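Drawer in solid wood bedside cabinet jams in summer, fine in winter

Home repair > Furniture > Joinery and wood movement

Posted by Inna Tymoshchuk
September 30, 2025

I have a pair of wooden bedside cabinets bought second-hand in Berkisstead. The top drawer on one of them runs freely from late autumn onwards, then begins to bind in May and stays tight all summer. It goes in square for the first two thirds and then needs a push. There is a dark metal slide along the side. The other cabinet, same maker as far as I can tell, gives no trouble, but it stands in a different room.

I have tried candle wax, with little effect. Before I take a plane to anything I would like to know where the material should come off, and whether it should be done now or while the drawer is stuck. Width of the drawer is 36 cm.

2 replies

Vitalii Kobzar

Humidity. Sand the sides until it fits. A bit of soap on the runners helps too. I did all of mine in an afternoon and they have been fine.

Yevdokiia Kovalchuk

Sanding both sides until it fits is likely to leave you with a drawer that rattles in January. Find the contact point first.

Wood moves across the grain and hardly at all along it. The width of your drawer is set by the length of the front and back boards, so it stays nearly constant through the year. The height of the sides is across the grain, and that is the dimension that grows. A seasonal jam in a drawer with solid sides is therefore usually a height problem: the top edge of the side meets the kicker (the strip above it that stops the drawer tipping) or the rail over the opening.

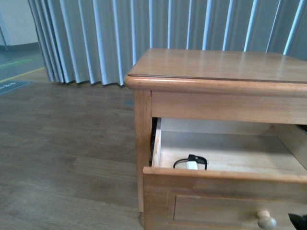 Finding the contact point

Take the drawer out and empty it. Rub soft pencil or chalk along the top edges, the bottom edges and the outer faces of both sides. Put it back, work it in and out several times, then remove it and look for places where the marks have been rubbed away or polished. Check the kickers and runners for matching marks. Do this when the drawer is tight. In winter it will tell you very little.

If the marks are on the top edges, plane those only, with the grain, a shaving or two at a time, and try the fit after each pass. If they are at the back of the outer faces, the carcass may be out of square or a drawer guide may have shifted. Measure the opening at the front and again at the back before cutting anything.

Check the bottom panel as well. A solid panel glued on all edges can push the sides outwards as it swells. It should be free to move in its groove, fixed at one edge at most.

Finishing

Seal bare edges after planing with one thin coat of shellac, sanded lightly when hard. This slows the uptake of moisture but does not stop it. Paste wax on the running surfaces goes on last. Avoid oil inside a drawer, as the smell lingers.

A room kept between 30 and 64 per cent relative humidity over the year will still show some movement. Leave a small gap above the sides in summer and accept a larger one in winter.

Inna Tymoshchuk

Thank you. It is loose again at present, so I will leave the plane alone and do the chalk test next May. The bottom panel does look glued at the back.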